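Rinsing rice, and other things I gave up on
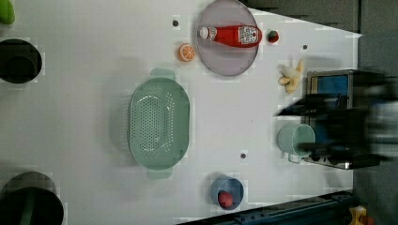

The green colander on the white table.

I have been cooking from the same 20 recipes for most of a year now, and in June I finally wrote them all down. Before that they lived on the backs of envelopes and in one very greasy notebook.

The idea came from a grocery bill. I added up what I spent on food in one month and it was 359, a lot for a person who mostly eats rice and beans. Most of the extra was things I bought for one recipe and never used again. I had two jars of tamarind paste, both opened.

So I made a rule. A recipe stays on the list if I can make it on a weeknight with no special trip to the store. Anything that needs more than six ingredients, not counting salt and oil, has to be very good to stay. The lentil soup stayed. The stuffed cabbage went, and I miss it a little.

I also stopped doing some steps. I no longer rinse rice if it is going into soup. I don't peel carrots. I don't soak black beans overnight, I just cook them longer with a bay leaf and go do something else.

The next month the bill came down by 93. Part of that was a week at my sister's place, so I won't claim too much for it.

The one thing I haven't solved is bread. The bakery I like closes at 4 and I get home at 6, and the loaf from the supermarket goes stale in two days. I tried a recipe I picked up on a trip to Riihimäki, a dark rye that takes three days to get going. The starter died twice. I have a third one on top of the fridge now and it has a few bubbles in it.

I'll put up the lentil soup next, once I have measured the cumin. So far I have always poured it straight from the bag.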